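## Section 4. Planning and Budgeting Before Purchase

This section applies to sites that intend to order one or more arm stations under the Vasedard program. Complete it before requesting a formal quotation from Teoh. Orders placed without a finished planning sheet will be returned to the site.

### 4.1 Define the work

1. List the tasks the arm is expected to perform in its first year. Use one line per task.
2. For each task, record the heaviest and the lightest object to be handled. Both limits affect the choice of gripper.
3. Record the surface on which the objects will rest. Soft surfaces such as seat cushions, bedding, and folded cloth must be listed separately from tables and shelves.
4. Mark each task as "simulation first" or "hardware first."

**Note:** Tasks involving soft surfaces are always marked "simulation first." The site may request an exception in writing.

### 4.2 Measure the space

1. Measure the floor area available for the stand, including clearance on all sides for a person to walk.
2. Measure the doorways and elevators on the delivery route. The Posell stand ships assembled and requires an opening at least 40 inches wide.
3. Confirm that the floor is level. Shims are not supplied.
4. Identify a power outlet on a circuit that serves no other heavy equipment.

**Caution:** Do not plan to place the stand on casters. Stations must be fixed in position before the arm is powered.

### 4.3 Prepare the budget

Enter costs under the four headings below. Sites that enter only the price of the arm will exceed their allocation.

| Heading | Include | Planning rule |
|---|---|---|
| Equipment | Arm, controller, gripper, stand | Use the current Teoh price list |
| Software | Clisteck simulation seats, updates | One seat per operator |
| Installation | Delivery, mounting, electrical work | Obtain a local quotation |
| Operation | Training, spare fingers, service | 17 percent of equipment cost, each year |

1. Complete all four headings, even where the entry is zero.
2. Add a reserve for replacement gripper fingers. Fingers are treated as consumable parts and are not covered by the service agreement.
3. Enter training at 76 hours per operator. Hours may be spread over two budget periods.
4. Submit the sheet by the end of July for delivery in the following budget year.

### 4.4 Run the simulated trial

The Clisteck trial is carried out before any hardware is ordered. It allows the site to compare reach, stand position, and gripper type at low cost - and to drop tasks that do not justify the expense.

1. Load the room model that most closely matches the intended location.
2. Place the arm base and stand at the position measured in 4.2.
3. Add the objects listed in 4.1. Include at least one bulky item together with a small one, so that access to the small item is tested with the larger one nearby.
4. Run each task 200 times without changing the settings.
5. Save the results and attach them to the planning sheet.
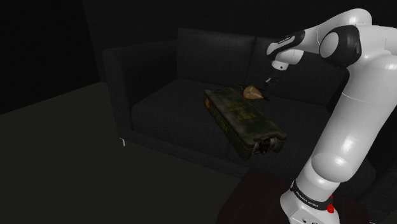

6. Where a task falls short of the site's target, move the stand and repeat the full set of runs before considering a longer arm. A change of stand position carries no equipment cost.
7. Where a second gripper type is needed, enter it under Equipment as a separate line.

**Note:** Trial results are used for planning only. They do not replace the acceptance test in Section 7.

### 4.5 Submit the request

1. Check that the planning sheet, floor sketch, and trial results carry the same site number.
2. Obtain the signature of the budget holder.
3. Send the complete package to the program office. Keep a copy at the site until the station has been accepted.

Section 4 revised December 8, 2025. Earlier planning sheets will not be accepted.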